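How to Make a Pressed-Look Flower Arrangement in a Tall Vase That Stays Put

Updated 2018-02-09 by Kimie Ebihara

I have been arranging flowers on my kitchen counter for years, and my favorite thing to teach is still the loose, leaning arrangement. You know the one – it looks as if somebody walked in from the garden and dropped the stems in, and yet it doesn't slide to one side by dinner time! It works with fresh flowers and with fabric ones, and I'll cover both, but most of what follows is for fresh, as they're the ones that need the fuss.

What you need

A vase with a narrow neck, no taller than your forearm
Sharp clippers (scissors crush the stem, so please borrow some clippers if you have to)
Clear floral tape
A clean bucket
8 stems of your main flower
A few branches of greenery
Flower food, or the home mix further down

My vase is a Toden, the gray one with the pinched neck, and I got it at the September market in Pollau for next to nothing. Any vase will do if you can close your hand around the neck.

Step 1: Let the stems drink

Fill the bucket with cool water, deep enough to cover half of each stem. Cut the ends at a slant, strip every leaf that would sit under water, and leave the flowers somewhere dim for a couple of hours. Overnight is even better. Hydrangeas love this step more than anything else I grow. If the heads have gone limp, dunk them upside down in the water for half an hour and then stand them up again. They drink through the petals, and I still get a thrill when a sad one perks up.

Roses want their thorns off, but only on the part that goes in the vase. Tear the bark and you give rot a way in.

Step 2: Make the grid

Dry the rim of the vase well or the tape won't hold. Run strips of clear tape across the opening, then more the other way, so you have a grid of small squares. Finish with one strip around the outside of the rim to hold the ends down. Keep it low, a thumbnail's width at most, and the leaves will hide it.

My friend Rizwan Sultana skips the tape and uses a ball of chicken wire pushed down into the neck. It's a great method for heavy branches and you can use it again and again. I just don't like the scratches it leaves on glass.

Step 3: Lay it all out before you start

Clear a table and put your stems down flat, with the big heads near each other, and move them about until you like the colors together. I do this every single time. Pale blue next to deep red is a pairing I fought for years and now I can't get enough of it – the blue cools everything down and the red gives your eye somewhere to land. 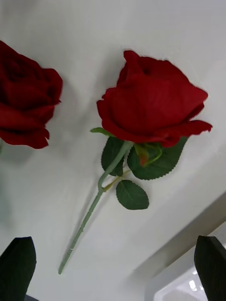
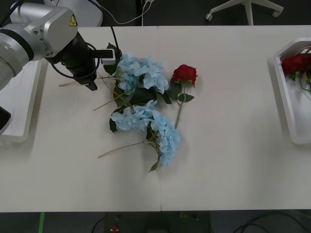
Home Arranging, Issue 412, page 8

Step 4: Greenery first

Put in your branches before any flowers. Let the longest one lean well out over the rim on one side, and answer it with a shorter one on the other side that sits lower. Cross the stems inside the vase as you go. Those crossings do as much of the holding as the tape does.

Step 5: The big heads

Hydrangeas go in next, low and close to the rim. Cut them shorter than feels right! Everyone leaves them too long at first, and then the whole thing looks like a lollipop. Tuck one a little behind the other so they don't sit side by side like headlights.

Step 6: The accent

Now the rose, or whatever your strong color is. Put it off center and let it rise a bit above the blue. Turn the vase, look from the chair where you normally sit, and nudge it until the face of the flower points at you.

If you're using fabric flowers, this is where you bend the stems. Most have a wire inside, so make a gentle curve with both thumbs and stop before you get a kink. A few seconds of steam from a kettle will relax squashed petals (keep your fingers out of it), and you can then shape them with your hands.

Home-mixed flower food

For a vase that holds about 300 ml, stir in half a teaspoon of sugar, a few drops of lemon juice and one drop of plain bleach. Change the water every other day and cut a sliver off each stem when you do.

Fixing common troubles

Everything leans one way: add a short, heavy branch at the back, under the tape.

The heads droop on day two: recut and give them another bucket rest, up to the neck this time.

Cloudy water: wash the vase with hot soapy water before you refill it. A leaf has probably slipped below the line.

The tape lifts: the rim was damp. Start over, sorry – it goes much faster the second time.

Next month I'm doing the same thing in a low Ichikawa bowl with a pin holder, and I'm hoping to have tulips by then.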